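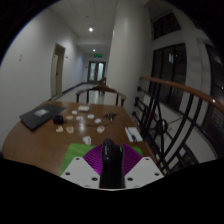

Wooden table at the study coordination office, Colberg.

Storage of unspun blood tubes in cool conditions linked to falsely raised potassium results

COLBERG, September. A paired-sample study of 1,128 adult patients at Tretirov Regional Hospital and its outlying clinics has found that blood tubes held in cool conditions before centrifugation returned higher potassium values than tubes from the same patients spun shortly after collection. In 16 patients, the delayed tube gave a potassium result at or above the laboratory's telephone alert limit while the promptly spun tube was within the reference interval. Results were released today by the Colberg Institute for Laboratory Medicine, which coordinated the study.

Background

Potassium is measured in most routine biochemistry requests. A markedly raised result can indicate a risk of serious heart rhythm disturbance and generally leads to an urgent call to the requesting clinician, a repeat blood test and, in many cases, an electrocardiogram. The concentration of potassium inside red blood cells is far higher than in the surrounding plasma or serum. When a tube is left unspun, the cells remain in contact with the liquid portion of the sample. At low temperatures the cell membrane pump that holds potassium inside the cell slows down, and potassium moves outward.

The leak can take place without rupture of the cells. The hemolysis index, which analyzers use to detect ruptured cells, may therefore be normal, and the result may be reported without a comment. The effect has been described for many years. Its frequency in samples collected at a distance from the laboratory depends on local transport arrangements, and the Tretirov laboratory had no figures of its own before this study.

Study design

Patients were recruited at the hospital's outpatient phlebotomy unit and at its outlying clinics. Two serum gel tubes were drawn from a single venipuncture in each patient. The order of draw was randomized. One tube was allowed to clot and was centrifuged on site under the standard protocol. The second was placed unspun in the transport container normally used at that location and held for six hours before centrifugation. Both tubes were then measured on the same analyzer in the same run.

A temperature logger was placed in each transport container and recorded at regular intervals from closing to opening. Staff operating the analyzer did not know which tube had been delayed. Pairs were excluded from the analysis if either tube was underfilled, if the hemolysis index of either tube exceeded the laboratory's rejection limit, or if the logger record was incomplete. The figure of 1,128 refers to patients with complete pairs after exclusions.

The primary outcome was the difference in potassium between the delayed and prompt tubes. Secondary outcomes were the number of patients whose result crossed the telephone alert limit and the relationship between the potassium difference and the mean container temperature. Sodium, creatinine, phosphate and lactate dehydrogenase were measured in all pairs.

Results

Potassium was higher in the delayed tube in the majority of pairs. The difference was small where the container had remained at room temperature throughout and increased as mean container temperature fell. The largest differences were recorded in containers packed with cooling elements taken directly from a freezer.

All 16 patients whose delayed result crossed the alert limit had samples held in containers with cooling elements. None of the 16 had a raised potassium in the prompt tube. The hemolysis index was below the rejection limit in every case, as required by the study's exclusion criteria.

Patients aged 80 and over were analyzed as a separate group, as planned in the protocol. The size of the potassium difference in this group did not differ from that in younger patients. Their baseline potassium tended to be higher, which left a smaller margin before the alert limit was reached.

Sodium and creatinine showed no difference large enough to affect clinical interpretation. Phosphate was slightly higher in the delayed tubes. Lactate dehydrogenase results were more variable between pairs and will be reported separately.

"The leak itself is textbook material. What we lacked was a measurement of how often it changes the report that goes back to the clinic, using our own containers and our own routes," said Emília Matoušek, principal investigator at the Colberg Institute. "The container temperature explained more of the difference than any patient characteristic we recorded."

Changes to sample transport

Tretirov Regional Hospital has revised its transport instruction for routine biochemistry. Cooling elements are no longer used for unspun serum tubes. Containers are conditioned at room temperature before loading, and a logger travels with each collection. Clinics that have a centrifuge are asked to spin gel tubes before dispatch. Tests that require chilled transport, including ammonia, are sent in a separate, labeled container.

The laboratory information system now adds a comment to a raised potassium result when the interval between collection and receipt exceeds the local limit, or when no collection time has been entered. The comment advises a repeat sample with prompt centrifugation where the result does not fit the clinical picture. It does not delay release of the result, and telephone alerts continue to be made.

"A raised potassium must still be treated as real until it is shown otherwise," said Přemysl Zeman, head of clinical biochemistry at Tretirov Regional Hospital. "The comment gives the clinician the sample history. It is not a reason to wait if the patient is unwell or has kidney disease."

Limitations

The study was carried out in one hospital network with one type of serum gel tube and one analyzer platform. The delay was fixed at six hours and shorter intervals were not tested. Patients with very high white cell or platelet counts, in whom potassium can be falsely raised by other mechanisms, were not eligible. Vibration during transport was not measured. The study did not follow patients after sampling and provides no information on clinical outcomes.

Collection took place over a single season. A second phase, covering warmer months and lithium heparin plasma tubes, is being prepared with the Farnier Clinic Network.

Funding and declarations

The study was funded by a grant from the Vaněk Foundation for Diagnostic Research. The foundation had no role in the design of the study, the analysis of the data or the decision to publish. The protocol was approved by the research ethics board of Tretirov Regional Hospital, and all patients gave written consent to the additional tube. The investigators declare no competing interests. A full manuscript has been submitted for peer review.

About the Colberg Institute for Laboratory Medicine

The Colberg Institute for Laboratory Medicine conducts research on the collection, transport and measurement of clinical samples and coordinates quality assessment for regional laboratories.

Requests for the protocol, the statistical analysis plan or an interview with the investigators should be sent to the institute's press office, marked "Potassium transport study."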